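Water near a bench-top arm: tips after a tripped supply
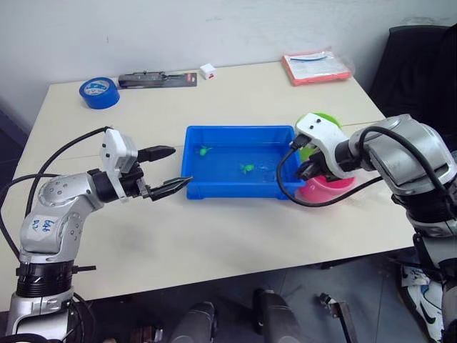 The fault that prompted this page occurred in September, on a two-arm bench setup in the Clellside workshop. The left arm dropped out partway through a tray job and would not re-enable. The controller logged code 507 (bus undervoltage), then 555 (joint communication lost), and the residual-current device on the wall circuit opened a moment later. Water had got into a cable joint under the bench. The arm was undamaged. The connector was not.

The notes below are for anyone running a small arm over a tray, tub or sink at home or in a shared shop. They assume extra-low-voltage arms fed from a mains supply. Mains-voltage machines need a licensed electrician.

What failed

The connector was an inline type, rated for splashes only when fully mated. It had been pushed home but the locking collar was a quarter turn short. Water ran along the underside of the cable, reached the lowest point and stopped there, and the lowest point was the connector. The seal held moisture in as well as it would have kept it out.

Behrouz Nikzad opened the joint the next morning and found green deposit on two of the pins. That takes longer than one spill to form. The connector had been damp for a while, and the September trip was the first time it carried enough current at the wrong moment for the supply to notice.

Filling the tray

Fill to a third of the wall height, no more. A gripper going in displaces very little, but an arm that stops hard against the rim will send a wave over the far side.

Fill from a jug with the arms disabled and parked. Never carry a full tray across the bench under an enabled arm.

A shallow plastic tray flexes when lifted by one end. Bail it down with a cup first, then lift with both hands under the long sides.

Put the tray inside a second, larger tray if the bench has room. If it does not, run a bead of removable sealant along the bench edge nearest the power supply.

Cable routing

Every cable that leaves the bench should have a drip loop: a slack section that hangs lower than the connector, so that water falls off the bottom of the loop. Ours had a loop, but the connector was sitting in it. Move the joint up to the side of the bench and clamp it there.

Supplies and power boards go on the wall or a shelf, above bench height. On the floor under the table is the worst place for them and the most common.

Do not wrap a connector in electrical tape to waterproof it. Tape traps water and hides corrosion. Use self-amalgamating tape if a joint has to be covered, and date it.

Slack loops over a shoulder or elbow joint need checking through the full range of travel. A loop that clears at rest can dip into the tray at full reach.

Protection

Plug the supply into an RCD-protected outlet with a rated residual current of 30 mA or less. Press the test button before each wet session.

Keep the emergency stop where it can be reached without leaning over the water. Ours was on the far side and had to be moved.

If the RCD opens, leave it open. Switch off at the wall, unplug, and find the cause. Resetting it to see if the fault clears is how a damp connector becomes a burnt one.

Drying and checking a wet connector

1. Isolate the supply and wait five minutes for the bus capacitors to discharge.

2. Separate the joint and shake out both halves. Rinse with clean isopropyl alcohol if the water had soap or salt in it.

3. Dry in moving air at room temperature overnight. A heat gun will distort the seal.

4. Inspect the pins under a bright light. Green or black deposit means replacement. Do not scrape plated contacts.

5. With both ends unplugged, measure insulation resistance between adjacent conductors. Our new Grurkedik lead read above 1,000 megohms at the tester's lowest range. The old one read under two.

6. Refit, turn the collar until it clicks, and mark it with a paint pen across both halves. A broken line shows a loose collar at a glance.

Afterwards

The 507 code has not come back — the Grudix supply was checked on the bench and put straight back into service. The 555 code reappeared once and was traced to the same collar on the right arm, also a quarter turn short. Both arms now have the paint mark.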